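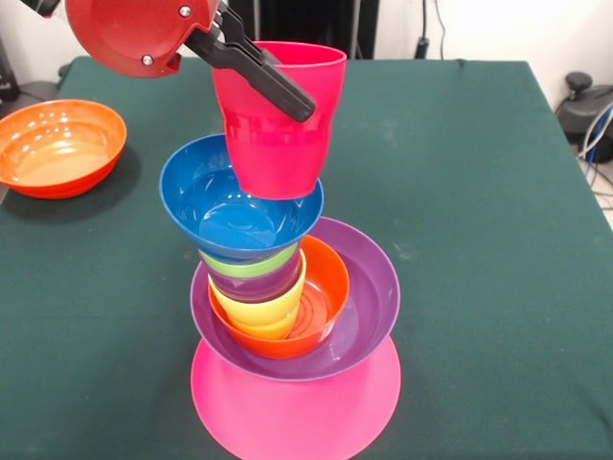
Participants wanted: stacking and clearing plastic tableware

Flomgate is looking for 40 adults to take part in a paid study of how people clear a table. The work is simple. You will be given a table set with colored plastic plates, bowls and cups, and you will be asked to gather them into one stack. No experience is needed, and there is no right way to do it.

The study is run by Harpreet Grewal and Océane Chan. The results will be used by Cultine, which makes tableware for school cafeterias and day camps and wants to know which shapes people put together without thinking and which ones they hesitate over.

What you will do

Each participant comes in for one session of two hours, with a break in the middle. You will clear the same set of dishes many times from different starting layouts. Sometimes the pieces will be spread out, and sometimes a few will already be nested. In part of the session you will be free to choose the order. In the rest, we will read out an order and ask you to follow it.
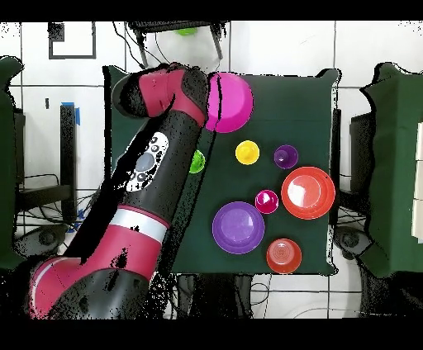
We change the layout between rounds while you wait in the next room. Please don't try to remember where things were the last time — each round is scored by itself.

Between rounds you will fill in a short form saying how steady you thought the stack was and which piece gave you the most trouble. People in our May trial sessions often named the cups.

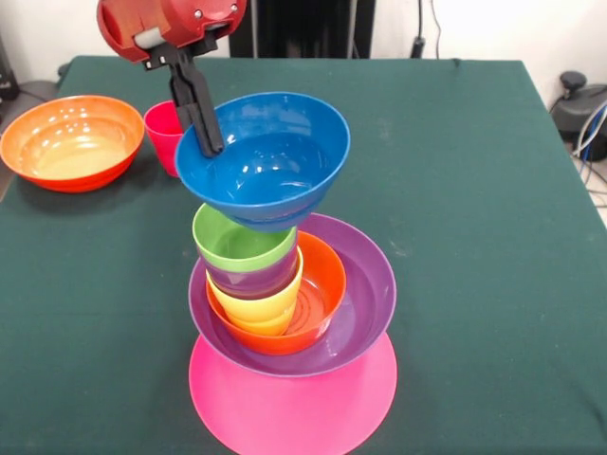

Scoring is based on the finished stack and on how often a piece has to be moved again. A lean does not count against you. Cups nested inside a bowl can sit off to one side, as they do in the orange bowl here, and the next bowl still has to go on top of them. We are interested in what you do at that point, whether you straighten the cups first or just keep going.

Who can apply

You must be 18 or older and able to stand at a table for 14 minutes at a time. Left-handed people are especially welcome, as we had few of them in May. Please tell us if you have a wrist or shoulder injury. You can't take part if you or someone in your household works for Cultine or Paquette.

Pay

Participants receive a flat payment at the end of the session, plus bus fare. The amount is in the confirmation letter.

How to apply

Write to Dayana Espinoza at the Flomgate front desk with your name, your age, which hand you use and the times you are free. Applications close 1 June 2021. Late applicants go on a waiting list — we do call people from it.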